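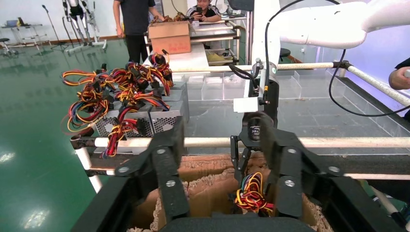

What does a computer power supply do?

It changes the alternating current from the wall outlet into several low direct-current voltages that the parts of a computer can use.

Computer power supply
By the Edura editorial desk
06/05/2026

A computer power supply, also called a power supply unit or PSU, is the part of a desktop computer that feeds electricity to all the other parts. In most desktop machines it is a metal box, fixed to the case with screws, with an inlet for the power cord on one side and a group of wires coming out of another.

How it works

Almost all units made today are of the switching type. The incoming current is first filtered and rectified, which gives a high direct voltage. Transistors then switch this voltage on and off many thousands of times per second, and a small transformer brings it down. After the transformer the current is rectified again and made smooth by coils and capacitors. A control circuit watches the output and corrects it when the load changes. Older linear supplies used a large transformer working at the frequency of the wall outlet, so they were heavy and gave off more heat for the same power.

Voltages and wire colors

The common ATX type of supply gives 3.3, 5 and 12 volts, and also a standby voltage of 5 volts that stays on when the computer is turned off but still connected. In the traditional color code, orange wires carry 3.3 volts, red wires 5 volts and yellow wires 12 volts. Black is ground, and blue was used for minus 12 volts. Many newer units have only black wires, and in this case the position in the connector must be checked in the manual.

Power rating

The rating in watts tells how much power the unit can deliver to the computer, and it is different from what it takes from the outlet. An office computer without a separate graphics card often works well with a unit of 300 watts. Machines for games or video work need more. The label normally gives a limit for each voltage, and the sum of these limits can be higher than the total rating, so the user should read both.

Efficiency

Efficiency is the part of the incoming power that reaches the computer. The rest becomes heat, and a fan or the open grille must carry it away. Most units are less efficient at a very low load. For this reason a unit that is much too large for the computer may waste some energy during light use.

Faults and safety

Typical signs of a failing unit are sudden restarts, a computer that starts only after several tries, a burnt smell and a noisy fan. Dust and old capacitors are frequent causes. The capacitors on the input side can hold more than 300 volts and may keep a dangerous charge after the cord is removed. Opening the box should be left to a trained person.

Reuse and recycling

Used supplies contain steel, copper, aluminum and circuit boards. They are usually taken out of the computer before the case is crushed, and working units can be tested and sold again. The repair center in Prornesstead tests each unit under load for 40 minutes before it goes back on sale. In its report from December, the center wrote that 308 units had passed this test during the year. Units that fail go to the Hedegaard works in Fumulden, where the cables are cut off and sorted apart from the housings, as their copper content is higher. The works accepts deliveries from households six days a week, without a fee.

See also: Rectifier; Transformer; Capacitor; Electronic waste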